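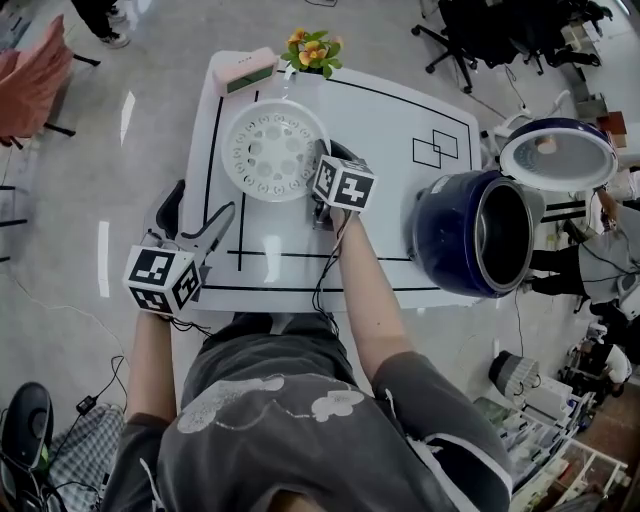

Steamer plate and rice cooker: how to clean them and keep them

Many people wash the inner pot of the rice cooker every day and forget the other parts. I did the same for a long time. Then one evening my rice had a smell of old fish, and I understood that the plate with the holes and the lid also need their turn. These are the tips I use now, with a few from people who wrote to me after the page about kettles.

Before you start

Pull the plug and let the cooker become cold. With mine I wait until after dinner is eaten and the table is wiped. Take out the pot and the steamer plate. If your lid comes off, take it off too, and put it somewhere it can't roll. Lids like to roll.

Work on a table with free space, because the parts take more room than you think when they are apart. A light-colored table is good for this job. You can see every grain of rice that falls on it.

The steamer plate

A white plate shows stains from carrots, sweet potato and anything with turmeric. If you rinse it directly after the meal, most of the color goes away with only water and dish soap. If you leave it until morning, you must soak it.

For soaking, I fill a wide bowl with warm water and put in 2 spoons of baking soda. The plate should lie fully under the water. After one hour I brush it with an old toothbrush, first the top and then the underside, and I go around the rim at the end.

The holes are the slow part. Small holes catch bits of dumpling dough and egg, and when this dries it is like glue. Don't push with a metal needle, it makes scratches and the next dirt will sit in them. A wooden toothpick is enough for the small holes, and for the larger ones in the middle I use a bottle brush or a twisted corner of a kitchen cloth. Hold the plate up against the window when you are finished. If light comes through all the holes, it is clean.

Tyra Björklund wrote that she puts a round of baking paper on the plate before she steams buns, and makes holes in the paper with a fork. I tried it and it works well. Cut the paper a little smaller than the plate so the steam can come up on the sides.

The cooker body

Never put the body under the tap or in the sink. It has the electric parts in it. Use a cloth that is damp and well wrung.

Dry rice grains fall between the pot and the body and stay at the bottom, where they burn and smell. I lay the body carefully on its side on a folded towel and brush the grains out with a dry pastry brush. Do this only when it is unplugged and empty. Afterwards look at the bottom inside, where the pot sits. One hard grain there can make the pot stand crooked, and then the rice cooks uneven.

The metal rim around the opening gets white marks from starch. A little vinegar on the cloth takes them away. Wipe once more with plain water so you don't smell the vinegar at the next cooking.

The lid

Wipe the inside of the lid every time you cook, also when it looks clean. Steam carries starch up there and it dries into a thin film. If there is a rubber ring that you can remove, wash it separately and let it dry flat. Don't forget the small steam vent. Mine had not been cleaned since February, and I will not write what I found.

Drying and putting away

Let all parts dry in the air with space between them. The plate dries quickest if it stands on its edge in the dish rack. If it lies flat, water stays in a ring below it.

I keep the plate inside the pot, with a sheet of kitchen paper between them so the coating is not scratched. The lid I leave a little open. A closed cooker that is still damp inside will have a bad smell in a few days, and then you can start from the beginning.

A question from a reader

Jaanus Navickas asked how to remove a smell which is already there. Put water in the pot up to the lowest line, add 4 slices of lemon, place the steamer plate in its position and let it cook for some minutes. Switch off, wait until it is cold, pour the water out and wipe everything. For fish smell I had to do it two times.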